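Manuals > Kitchen > Pranico rice cooker > Section 4: First use

4.1 Wash the inner pot by hand. The box says dishwasher safe. I wouldn't trust it.

4.2 Dry the outside of the pot fully before it goes in.

4.3 Fill to the line for your rice. The lines suit Himen short grain. For anything else they are a guess, so start low.

4.4 Close the lid until it clicks, then press Cook once.

CAUTION: Keep hands and face away from the steam vent.

Note: The leaflet promises 1,005 "perfect" meals before the seal needs changing. Treat that as advertising. Change it when it goes stiff.

4.5 When the light turns amber, wait. The makers say 4 minutes; mine was still soggy in the middle, and 10 did better.
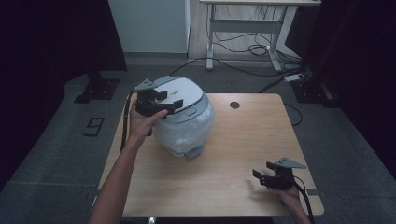
4.6 Unplug before cleaning. The "self-clean" setting boils water and does little else. Wipe the inner lid with a damp cloth.

4.7 Keep Warm dries out the bottom layer overnight, whatever the leaflet claims.

Comments (3)

stamau_fan: Ten minutes is too long for brown rice.

Kütt owner: Same useless lines on my pot.

lowgrain: Where do you get a new seal? The shop page is blank.

Related
Stamau kettle: descaling
Kütt toaster: are 39 settings any use?
Himen rice: storing an open bag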